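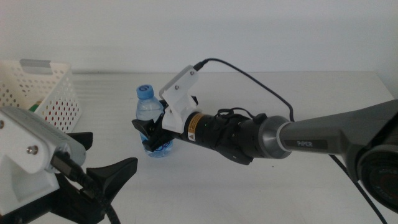
Water bottle, blue cap, on the white table. Basket behind, upper left.

The Plondport Table – a gallery of one

Posted Sat 9 December

Regular visitors will remember that in May I promised a gallery of 50 pictures of ordinary things on tables. I have since looked through all of my pictures of ordinary things on tables, and most of them are of the same mug. So the gallery opens with a single picture, and you may take as long over it as you like.

The bottle
Clear plastic, ridged, with a blue label around the lower half and water inside. I have a soft spot for the ridges. They catch whatever blue is going and pass it on to the water, which has done nothing to earn it. There's a little white mark on top of the cap that looks like a number. My brother-in-law in Otov has a theory about it, and he is welcome to keep it.

The basket
White plastic, perforated with rows of small round holes, gray handle insert on the rim. I have owned 2 baskets in this general style and both ended up full of clothespins and dead batteries. Something small and green is sitting in this one. Otakar Jireš wrote in to say it's a pen cap. Vávra says pea. Letters on the subject are now closed.

The red dots
Low down on the basket, in some of the holes. Something red behind it, showing through. I like these more than I can justify.

The table
White, smooth and pale, with a few faint streaks toward the back on the left. I once paid a man in Vunness 100 crowns to get streaks like that off my own kitchen table. They stayed. He was very nice about it and had two cups of coffee.

The wall
Light gray, plain. Walls rarely get a mention in galleries, so there you go.

Prints
A few people asked after the last gallery – the one with the doorknobs – whether prints are available. They are, on matte paper, postcard size or the larger one that doesn't fit any frame sold in Plondport. Please don't order 1000 of them. I have one printer and it makes a noise.

Next up: spoons, if the light holds.

Back to galleries | Doorknobs | Guestbook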